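Sorting bench, Perkthorpe

Anwara Sultana's pages on the parts room. Push-button switches are sorted on the long table, which has a brown mat over most of it. Trays are shallow so that small parts are easy to pick out.

Switches

Yellow tray and green tray, with the switches on the mat between them.

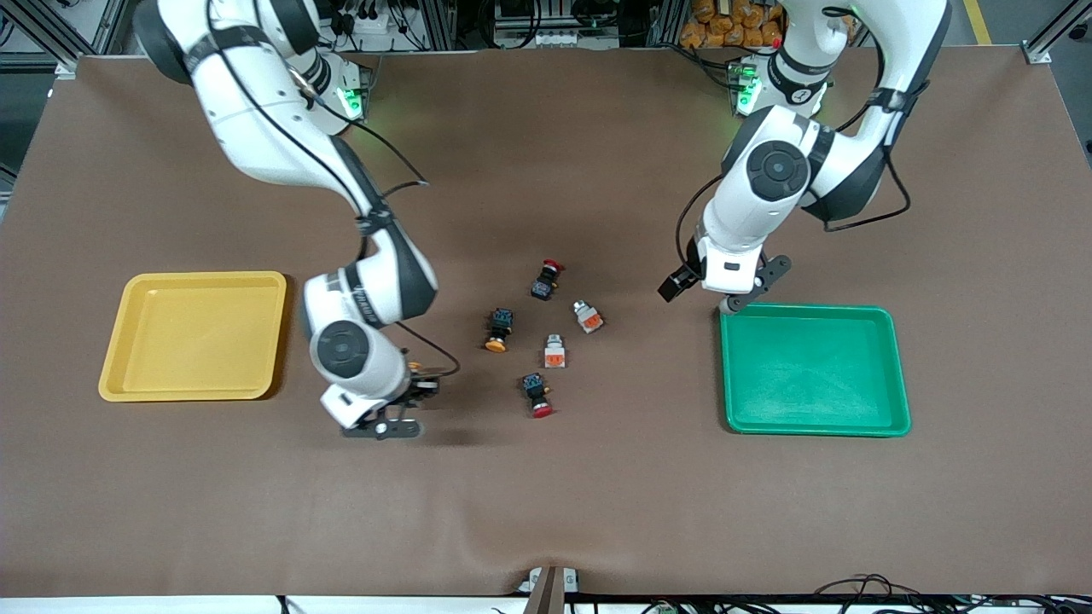
The trays get a wipe every November. Spare ones are kept in the Wilden cupboard, shelf 4.

Page updated 24 Mar 2025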